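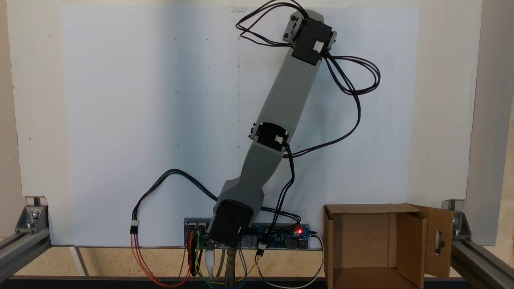 Ticket: Arm drops out of teach mode partway through a demonstration
Project: Numcombe
Opened: 2022-01-21
Opened by: Mireille Bouvier
Component: teach / recorder
Status: Resolved, one follow-up open

Summary

When I move the arm by hand in teach mode, the recording starts normally and then the joints go stiff partway through. The recorder keeps writing, but every joint value after that point is the same. On playback the arm does the first part of the motion and then holds. It doesn't happen on every demonstration. Remote control from the Hikari handset has the same setup and has not shown the problem so far.

Steps to reproduce

1. Power the servos, then start the recorder.
2. Switch to teach mode. Torque goes off and the arm can be moved.
3. Guide the arm from the home pose toward the die, close the gripper by hand, lift, move to the box, open.
4. Watch the joint readout. On a bad run it freezes somewhere between the lift and the box.

Expected: torque stays off until I leave teach mode.
What I get: torque comes back on by itself and the position values stop updating.

Log from a bad run

teach: torque off, all joints
rec: started
bus: read timeout, elbow
bus: read timeout, elbow
bus: retry limit reached (2)
safety: torque on, all joints
rec: position stale, repeating last value
rec: stopped by user

Reply from Tavares

The freeze is the safety rule doing what it was written to do. After two failed reads in a row the controller assumes it has lost a joint and holds position so the arm doesn't fall. The recorder should have stopped as well and didn't. That part is a bug and I'll open it separately.

The timeouts are the real question. They are all on the elbow. Can you check the plugs at that joint, and see if it matters how far the arm is stretched out? Please also tell me what the read interval is set to.

Reply from Mireille

Read interval is 12 ms, timeout is the default. I ran the tests below with the recorder on and nothing else changed between them.

Test A. Arm folded, small movements only. No timeouts.
Test B. Arm stretched out to the side, then turned at the base. Timeouts on the elbow, freeze.
Test C. Same as B, but driven from the handset and at low speed. No timeouts.
Test D. Same as B, by hand, holding the upper link only and keeping my hand off the cables. One timeout, no freeze.

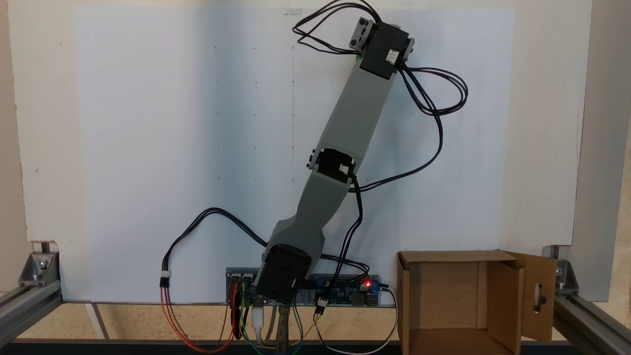

Arm upright at the test station, servo cables attached.

So it looks like my hand is part of it. When I guide the arm I tend to hold it near the elbow, and my fingers push on the cable there. With the handset I don't touch anything. I unplugged the elbow connector, looked at the pins, and pushed it back in until it clicked. It had more play than the one on the wrist. I swapped in a spare lead from the Kasska kit and repeated test B. No timeouts.

Reply from Tavares

Good, that points to the lead. Two more things before we close it:

- Set the timeout to 2000 microseconds. The default is 1000, and that's tight when you have a long chain.
- Leave enough slack at the elbow that the cable isn't pulled at full reach, but not so much that it gets in the way of your hand.

For the demonstrations you already have, look for a stretch where all joints repeat the same value up to the end of the file. Throw those out. Don't trim them and keep the first half - the gripper never opens in them, and the training script will take the last pose as the goal.

Reply from Mireille

Timeout changed, slack adjusted. I went through the November recordings too and found several with the flat tail. They're moved to the rejected folder. 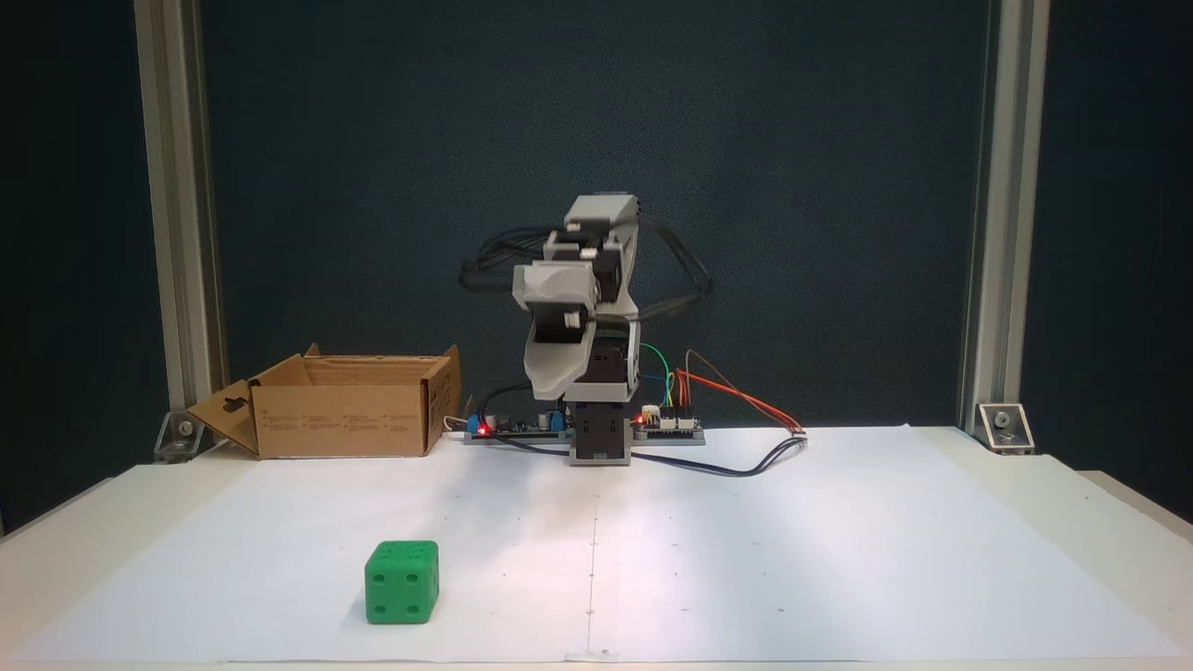
I also changed how I hold the arm. One hand goes on the upper link, the other works the gripper jaws, and I stay off the elbow. It's slower, and the paths come out a little less smooth than before, but the readout hasn't frozen again. For anyone else recording on this station: start with the jaws open, and wait for the "torque off" line before you touch the arm. If it feels stiff at any point, stop and check the log. Don't push through it.

Resolution

Loose lead at the elbow servo, made worse by hand pressure during teaching. Lead replaced, timeout raised. Old lead is tagged and should not go back in the spares.

Follow-up

Recorder must stop when safety turns torque on. Assigned to Tavares.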